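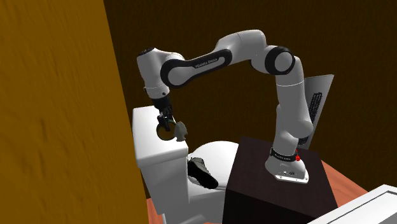

White toilet, lid and all the usual headaches

Home | Ask | Bathrooms | Floors | My Posts

2 min read

Toilet keeps running for a few seconds at night, should I worry?

Hi all, we moved into our place at Ivwood in February and I do love it, but the toilet refills itself every so often with no one near it. It runs maybe 5 seconds and stops. My husband sleeps through it, lucky man, and I lie there listening. Is this a plumber job or can I sort it out myself?
Itziar Goicoechea

Oh, I know that sound so well! Water is slipping out of the tank into the bowl, and when the level drops enough the fill valve tops it up. Nine times out of ten it's the flapper, the rubber piece at the bottom of the tank. Put a few drops of food coloring in the tank, leave it 20 minutes and don't flush.

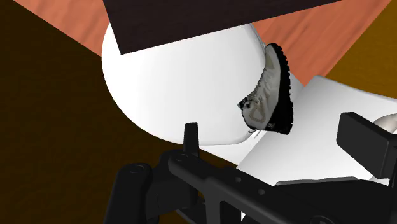
If color shows up in the bowl, there's your leak. Turn off the water, flush, unhook the old flapper and take it to the store with you so you get the right size (I didn't, and made two trips).
Mei-kuen Yu

Check the chain too. Mine was too long and got caught under the flapper.
Stojan Radonjić

Just call somebody.
Kamol Thammasiri

Recent posts
Fill valve hisses after flushing
Best way to clean grout
Loose seat hinges, again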